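Font licensing for a client logo – who pays??

serifsam
Posted 3/12/19

Quick one, bit of a panic. Done a logo for a small bakery using Pinar Bold, got it from a free fonts site. Readme says personal use only. Client wants it on boxes, van, website. Do I buy the licence or do they? Invoice goes out tomorow.

kernel_panic_uk
You do. You're the one with the font installed. Add it to the invoice.

Hindusgate
Disagree. Depends on the licence. Some want whoever installs it to pay, some want the end client to have thier own. I draw fonts (Bailly and Villar Sans are mine) and mine go by number of computers – 2 on the basic desktop one. Logo is fine under that, van too. Website text isn't, that's a separate web licence.

serifsam
Website is only the logo as a picture. No live text.

Hindusgate
Then desktop covers it if it was mine. Pinar isn't mine so ask whoever made it. Email's normally in the readme.

inkwell16
Been using "personal use" fonts on client stuff for 10 years, never heard a peep. Convert to outlines and move on.

kernel_panic_uk
Terrible advice. Outlines don't change what you agreed to.

Hindusgate
Seconded. I had 6 of those to chase up in August alone. Most paid once I'd emailed, one got quite rude. Licence was £16, less than lunch for two.

inkwell16
Fair enough on the price. Still think if you put it up free you can't moan.

Hindusgate
Free to try. Says so in capitals in the zip.

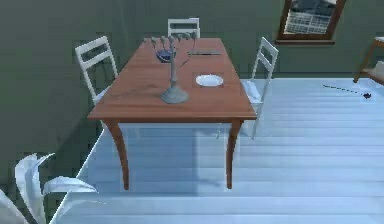
serifsam
Can I send the client the font file along with the logo?

Hindusgate
Only if the licence says you can, and most don't. Send them the outlined logo – if they want to type with the font they buy their own copy.

serifsam
Ok ta. Emailed the Pinar people, will put the licence on the invoice as a seperate line.

kernel_panic_uk
Good. Keep the receipt with the job files too.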